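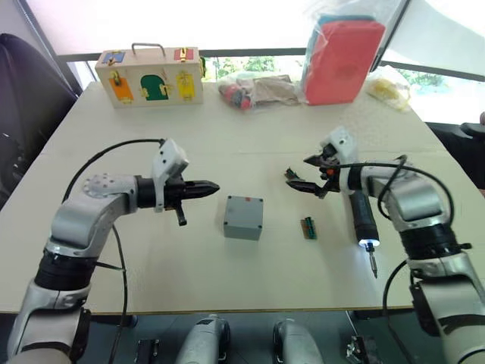

Can two-arm systems handle small shop-floor chores yet?
Board: Automation in Practice

lminhas
Members are invited to comment on whether enclosure work (lid, four screws, terminal block) may be handed to a two-arm cell. Our shop closes almost 300 such boxes a month. My own position is that the work is ready to be handed over under supervision.

Nowicki_Bench
I respectfully disagree. A screwdriver is shaped for a palm. Two rigid fingers must hold the body upright while the bit turns.

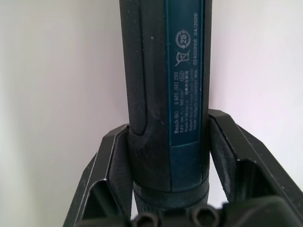
Any slip at the grip becomes a tilt at the screw. In our June trial at Grirby, 14 of 131 lids were rejected for crossed threads.

D. Durrani
The figure is useful, but I would ask how many lids your staff rejected by hand over the same period. Without it, the comparison is incomplete.

Nowicki_Bench
Two. The record is kept at the Mormont site and may be requested.

lminhas
Thank you. I accept the point on threads. Positioning is a separate matter, and one arm can steady a box while the other works. 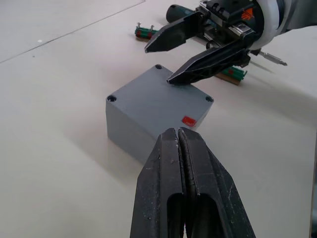
I would assign that part to a machine today and leave final tightening to staff.

D. Durrani
I concur in part. Household chores are further off, as no two kitchens are laid out alike. A bench can at least be kept in order.
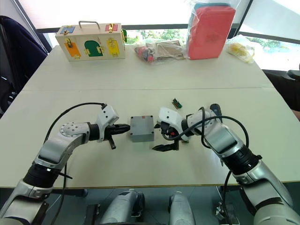 Gray box between the two grippers, what looks like a terminal block behind it.

Nowicki_Bench
Order on the bench does not alter the thread problem. Please see thread 2137 for the torque settings we used.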